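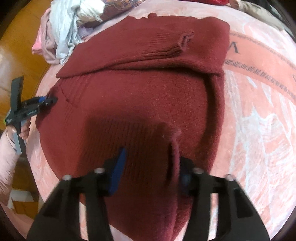 Brurkville Names Ait Brahim Captain for Spring Season

BRURKVILLE, 11th February: Brurkville Football Club has named linebacker Ait Brahim team captain for the coming spring season. He takes over a defense that returns 13 players from last year.

Ait Brahim started every game last season and led the team with 61 tackles. He also had four sacks and two fumble recoveries, one of them in the August opener against Kina.
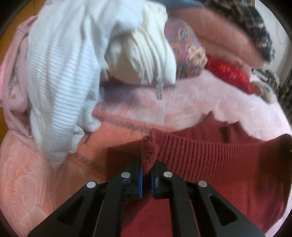

Raphaël Guérin
Media Relations Manager, Brurkville Football Club

"Ait Brahim was picked by a vote of the players, and the coaches agreed with it," Guérin said. "He will call the defensive signals again this year."

Brurkville opens the spring schedule at home against Wostness. Season tickets are on sale at the club office and at the stadium gate. Media passes can be requested from the club's press desk.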